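그리퍼 비교 시험 중간보고 (2차)
작성: 2021년 2월 15일
과제: 카드형 물체 정리 작업을 위한 그리퍼 및 제어기 비교

지난 보고에서 그리퍼 선정이 거의 끝났다고 적었습니다. 그 문장은 철회합니다. 평행형인 Arik과 다관절 손인 Larnance를 놓고 저울질하는 중이며, 저울은 매주 다른 쪽으로 기웁니다.

시험 과제는 단순합니다. 칸이 나뉜 골판지 정리함에 얇은 카드를 꽂고 다시 뽑습니다. 사람이라면 통화하면서도 할 일인데, 저희는 여기에 예산의 상당 부분을 썼습니다. 조작은 휴대용 조종기로 하고, 카드는 탁자 건너편에 앉은 사람이 건네줍니다. 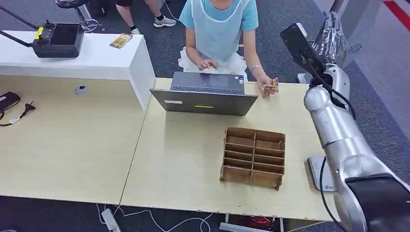 Engebretsen 측에서는 1차 보고서를 읽고, 꽂기 성공률만 보지 말고 뽑기도 따로 집계해 달라고 했다. 꽂기는 중력이 거들어 주지만 뽑기는 아무도 거들어 주지 않는다는 것이 그쪽 의견이었다.

옳은 지적이라 반박할 말을 찾다가 그만두었습니다. 이번 기간부터 꽂기와 뽑기를 나누어 기록하고 있으며, 목표 횟수는 각각 1000회입니다. 두 그리퍼에 두 동작이니 모두 4000회입니다. 계획서의 숫자가 늘어나는 속도만큼은 일정을 앞서 있습니다.

제어기는 Winau로 통일했습니다. 전에는 그리퍼마다 다른 제어기를 써서 무엇을 비교하는지 저희도 헷갈렸습니다.

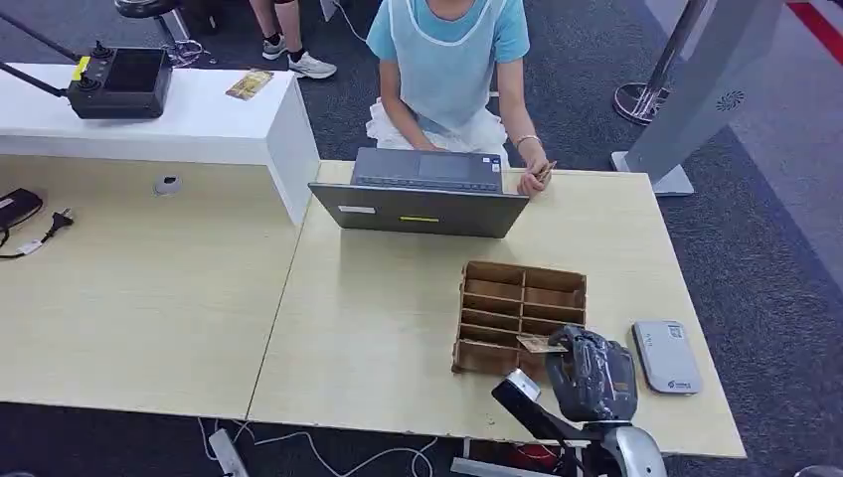
가장 까다로운 변수는 접근 각도입니다. 손가락이 칸막이를 밀면 정리함이 통째로 돌아가고, 그러면 저장해 둔 좌표는 쓸모가 없어집니다. 위 사진처럼 카드를 수평으로 쥐고 정리함 앞쪽 모서리로 다가가는 자세에서는 그리퍼의 두툼한 외장이 칸막이보다 훨씬 크다는 사실이 새삼 눈에 들어옵니다. 정리함을 탁자에 고정하자는 안도 나왔으나, 현장에서 정리함을 고정해 두고 쓸 사람이 없을 것 같아 보류했습니다.

Larnance는 엄지로 카드 윗면을 누르고 나머지 손가락으로 아래를 받칩니다. 쥐는 힘을 8단계로 나누어 보았는데, 낮은 단계에서는 카드가 미끄러지고 높은 단계에서는 휩니다. 쓸 만한 구간은 두 단계뿐입니다.
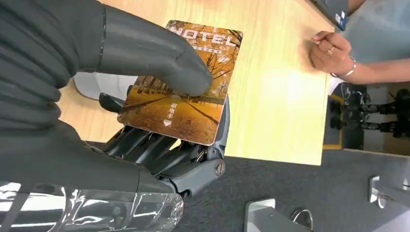 그 두 단계 안에서는 Larnance가 Arik보다 카드를 덜 놓칩니다. 대신 한 장을 옮기는 데 걸리는 시간이 깁니다. 빠르고 가끔 떨어뜨리는 쪽과 느리고 얌전한 쪽 가운데 무엇을 고를지는 사용처에 달린 문제라, 귀 기관의 의견을 먼저 듣고자 합니다.

남은 일정
손목 카메라 보정을 다시 합니다. 엄지가 카드 일부를 가리는 문제는 소프트웨어로 풀 생각입니다. 엄지를 줄여 달라는 요청은 제조사에서 정중히 거절당했습니다.
최종 보고는 7월에 제출합니다. 예산 증액 요청은 별지에 있습니다.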